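Friday, late afternoon

Picking up from where Rocío left off on the grasp retry work. Short version: the wrist-view policy is way better than I expected it to be by now, and I want to get this down before I forget the details!

Setup as before. The new policy (Kereama) gets only the wrist camera plus joint positions. The old one (Trurier) also gets the overhead view. Same training recordings for both, 900 in total, the batch Sebastián and Kumiko collected in March. I kept the same hand, same controller gains, same speed cap. I did change the action chunk length from what's in Rocío's notes, because the long chunks made the fingers commit too early and the hand would close on air with great confidence. Shorter chunks make it look a bit twitchy in the last stretch, but it corrects itself on the way down and that's what we wanted all along.

The idea, for Patricio, who missed the Thursday talk: we don't tell the policy where the object is. We also don't give it a "grasp failed" signal. The only thing we added is a small extra head that predicts what the wrist camera will see 10 steps ahead (as a feature vector, no pixels), and we feed the prediction error back in as one more input. If the view doesn't change the way it expected, the error goes up, and the policy has learned from the recordings that this is when people back off and try again. So retries come out of the data. I love this. No state machine, no hand-tuned threshold.

Result from the logs: 400 trials for each policy. Kereama retries after a miss far more often than Trurier, and the retries are real ones, with a new approach angle, where Trurier tends to repeat the same bad approach. I haven't split it by object yet so I'm not writing down a success number until that's done. Zulema will ask. The answer is Monday-ish.

Where it still struggles is small things on the floor next to something flat. The feature prediction gets noisy when the fingers throw shadows over a shiny surface, and the error signal jumps even though nothing has gone wrong. Then it backs off for no good reason. I saw this 2 times in a row and went to look at the wrist frames - the jump lines up with the finger shadows sliding over the panel, well before any contact.
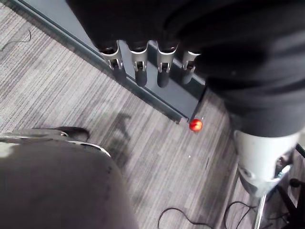

Wrist view, red ball by the corner of the panel. Note the long finger shadows on the panel surface.

The striped carpet is probably not helping either. Kumiko thinks the stripes give the feature encoder a strong cue for motion, so it could be good for us in most positions and bad only near the panel edge, where stripes and reflections meet. Nice theory, easy to test: same layout, plain mat over the carpet, same start poses. If the false back-offs stay, it's the shadows.

Other thing to try is masking the fingers in the prediction target. Their position is already in the joint state, so the head is spending effort on something we know for free. The shadows would still be in there, of course. Sebastián has a mask script from the Flarnimia runs that should work with small changes to the paths.

To do:
split trials by object, send table to Zulema
plain mat test
finger mask, retrain from the same checkpoint
ask Rocío which seed she used for the Trurier baseline (config says one thing, folder name says another)
copy wrist frames from today to Ninau, disk on the lab machine is nearly full

Leaving the retrain on the old chunk length going overnight as a comparison. Please don't restart the machine!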